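Sizing a sink-clearing cell: sim first or buy the hand first?
Forum: Equipment and Budgets

kuruc_k
We have to submit an equipment plan for a sink-clearing task (plates and small food items out of a composite basin, drainboard behind it). The draft has 2 arms, 2 Mikuš hands and one compute box. Beverley Rakena, who signs for it, wants the simulation budget separated from the hardware budget. My question is whether to order the hands now or hold them until the sim work has settled reach and finger clearance. Renders from our current kitchen model: 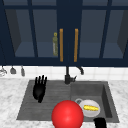
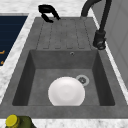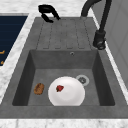 Stondlow, November

Basin depth and the faucet are what worry me. The faucet sits beside the drainboard, so the approach from that side is tight. Lead time quoted for the hands is 5 weeks.

bastholm_rig
Hold the hands. Order the arms and mounts, which you need for any end effector. A round plate on a flat basin floor is a rim pick, and a four-finger hand is expensive for a rim pick. Price a parallel gripper as a separate line.

oldrich.b
Disagree. In the third render there is a strawberry on the plate and something like a bread roll on the basin floor beside it. A parallel gripper sized for plates will need different fingertips for those, plus a changer. Add the changer and its spares to your line and compare again.

bastholm_rig
A changer is still cheaper than the second hand. Also, the second hand is not justified by anything in the task statement. Does the task require two-handed lifts?

kuruc_k
Not for plates. The red sphere in the first render is the large-object case, and I had assumed two hands for that. It could be dropped from phase one.

stepanka_h
Then drop it and move the second hand to an option with a fixed price hold. Vistik gave us a hold on an arm order when we asked in writing. Two other items missing from your draft: contact sensing, and a replacement sink. You will chip the rim.

oldrich.b
Agree on the sink. I still say order one hand now. Sim contact on a wet plate is not evidence for a purchase decision either way, and 5 weeks is a long wait if the gripper fails.

kuruc_k
Revised: 2 arms, one hand firm, one hand as option, parallel gripper, changer, spare sink, sensing as its own line. Sim stays separate as Beverley asked. I will post the totals when the quotes are in.

bastholm_rig
I would still cut the firm hand. Post the changer quote too.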